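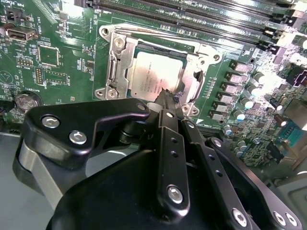

A gripper finger at the edge of a processor in an open socket. Residue can be seen on the lower half of the heat spreader.

Divier halts robotic processor removal at Dorska site, questions supplier's account of fault

November 2018

DORSKA – Electronics refurbisher Divier has stopped using robotic arms to lift processors out of used computer boards at its Dorska site, after a fault that damaged 14 motherboards over 2 shifts in September.

The arms run on Clustance, a control package supplied by Quintana. In each case the software recorded a clean lift. Staff at the next bench found bent socket pins when the boards came through for inspection.

Quintana has told Divier the fault was caused by residue left on the processors, which it says made the fingertips slip sideways during the lift. Divier does not accept that this is the whole story. Used processors arrive with residue on them. That was known when the system was ordered, and it was written into the job description Quintana quoted on.

Divier also wants to know why the force readings stayed inside the allowed range while pins were being bent. Either the readings were wrong or the range was. So far the company has been given a software update and a two-page letter, and neither one answers the question.

The update was tried on 32 scrap boards. It cut the number of slips, but the system still logged two bad lifts as good ones. Divier does not regard that as a fix, whatever the release notes call it.

No one was hurt. However, a review of the fault found that an arm could restart after a slip without an operator pressing the reset button. Divier considers this a safety matter and has locked out all 16 arms until it is corrected and checked by someone other than the supplier.

Processors at Dorska are now being removed by hand. Orders will take longer to fill, and customers with boards already on site have been told of the delay. Customers whose boards were damaged have been offered a replacement or a refund.

Divier has not set a date for the arms to go back to work. It will publish the results of the outside check, including any findings that reflect poorly on its own set-up.

About Divier
Divier tests, repairs and resells used computer equipment.

Media enquiries: Divier communications office, Dorska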